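Tips from the open day: cable handling on a cloth-covered bench
Posted 2018-03-27 by Kristóf Jakab

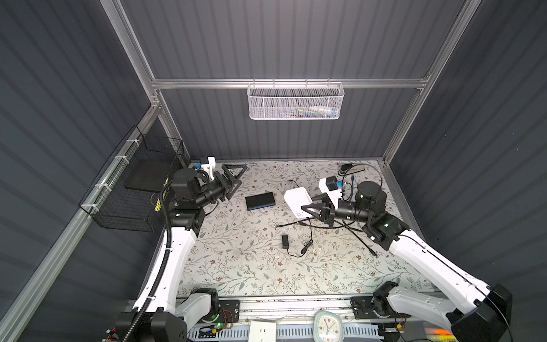
The Dovaver open day ran a two-arm cell on small network gear and power adapters, the same work most of us do by hand when a home office gets moved. Bianca Anghel ran the demonstration and took questions for 24 minutes. My notes, applied to an ordinary workbench:

Cover the bench. A tablecloth stops plastic housings from getting scratched and keeps small parts from rolling. Pull it flat first. A fold will catch a plug.

Lift the device before you pull the cable. Grip the housing by its sides, raise it just clear of the surface, then see which lead follows. Never lift by the lead.

Get storage off the bench. The cell has a white mesh basket hung from the back rail and a black wire one fixed to the left side with cable ties. Both are easy to copy at home. Use 3 ties per side and trim the tails flush.

Keep plug adapters toward the back and leave the middle clear for work.

Put a clock at the front edge. Anghel limits each sorting run to 600 seconds — I now do the same with the spare cable drawer.

Label both ends of every lead before storing it. Masking tape is fine.

Ihor Ivanyshyn asked about long cables. The answer was to coil them loosely and tie once, away from the plug. I redid the garage box this way and got through 52 leads. The old printer cables went to recycling.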